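The Pouch Economy
By Kenza Ezzat
26 February 2021

Rosine Collet has nine bags inside her bag. She laid them out for me on a bench in Pestodside, where she teaches a weekend class in what she calls carry planning, and told me what each was for. Cables. Receipts. Medicine. A second one for cables. When I asked where her keys were, she had to open five of them.

Collet was a good sport about it. She also charges money to teach this, and her classes fill up, so perhaps the joke is on me. But I have spent the winter reading the claims made for small zippered bags, and I have come away doubting nearly all of them.

The pitch goes like this. Your things are a mess because they have no home. Give each kind of thing a home, and you will stop losing them, stop being late, and feel calmer. Jesteck, which sells pouches in sets, prints a version of this on its packaging. Birell goes further and promises "a quieter mind." I asked Birell what that was based on. A spokesman, Remzi Yazıcı, wrote back that customers had told them so. I asked how many customers. He sent me a discount code. 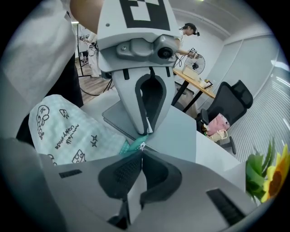

Price is where the argument gets thin. A pouch is a small amount of cloth, a zipper and a lining if you're lucky, and the sewing is the same whether it ends up in a discount bin or on a lit shelf. What changes is the surface. Go into any stationery store and you will find the same plain shape sold as calm, as grown-up, as Scandinavian, or, in the case of a pale mint one covered in black doodles of little faces, stars and crosses, with a teal fabric pull on the zipper, as fun. I like that last kind best, for what it's worth. It makes no promise about my mind. A kid would pick it, fill it with pens and wear it out, and I can't think of a better use for a pouch.

Cengiz Akyol repaired luggage and handbags for most of his working life and now does it two mornings a week out of the back of Ekinci, a shoe shop. He doesn't share my grudge against pouches, but he has one of his own, against zippers.

"People look at the cloth," he told me. "The cloth is fine. The cloth is always fine. They bring it to me when the slider is gone."

His advice was to run a zipper back and forth in the store before paying, and to stop paying extra for anything called a system. He had a drawer of dead sliders, which he offered to show me, and then did show me, at length.

I took the question to Hatice Karaca, who clears out homes for families and so sees where organizing products end up. Mostly in closets, she said, and often with the tags on. She finds pouches holding other pouches. One client had bought a full set every September, in time for the new school year, long after the children had moved out.

Karaca uses sandwich bags herself. She writes on them with a marker.

I tried the method anyway, on Collet's instructions, with two pouches instead of nine. One held chargers, the other held everything else. By the end of the first week the chargers were in the other one. Collet says I needed a third.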